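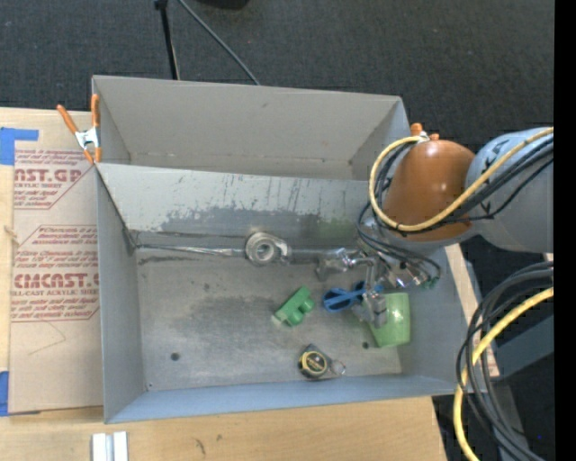 Rurar open day set: bin picking, mixed household objects

Version 2
Maintainer: Ecaterina Lungu
Recorded at the Rurar workshop open day, 25 Jun 2018

Summary

Records of pick attempts made by a single arm in front of visitors. The arm was run by Gina, our pick planner, with the same settings as in the workshop the week before. Visitors chose the objects and put them in the bin themselves. The set contains 500 attempts, of which almost 200 were made with an operator holding the pendant and confirming each grasp. The rest ran unattended until a stop or a time-out.

Bin and objects

The bin is sheet metal, open at the top and divided lengthwise by a slanted panel. All picks were made from the front section. The rear section was left empty in every session. Spring clamps hold the bin and were checked between sessions.

Objects came from a tray of small things that differ in size, stiffness and finish: scissors, a translucent cup, toy blocks, a tape measure with a key ring, metal parts. They were not sorted and no layout was prescribed. Expect objects lying against the panel or close to the front wall. These are the hardest cases and visitors liked setting them up.

Sessions

There were 6 sessions. Jozef Desmet ran the first 4 and Mahlet Feyisa the others. The bin was emptied at the start of each session and refilled by whoever was standing at the table. Session 3 is short. The planner was restarted twice and the attempts between restarts are not included.

Files

attempts.csv: one row per attempt, with session, start time, mode (confirmed or unattended) and outcome
poses/: planned and reached gripper poses, one file per attempt
stills/: one still per attempt, taken before the fingers close
notes.txt: operator remarks, unedited, partly in Dutch

Outcome codes

0 no contact
1 contact, nothing lifted
2 lifted and dropped inside the bin
3 lifted clear of the bin
9 stopped by operator

Code 9 says nothing about the grasp. Leave these rows out when computing success rates.

Known problems

Depth readings are poor on the translucent cup and on shiny metal. The planner often aimed too low on both.
The bin floor has two round holes. Gina proposed grasps on their rims in several attempts. These are kept and coded 0 or 1.
Cables at the wrist hide part of the bin in many stills.
Clocks on the arm controller and the logging machine differ. Use the start time from attempts.csv only.

Changes

Version 2 corrects outcome codes in session 5, checked against the notes by Noemi Kowalczyk. Poses are unchanged. A third version with object labels is planned for November.

Use

Free for teaching and research. Please name the Rurar workshop. Questions about the planner go to Lenuța Filip, all others to the maintainer.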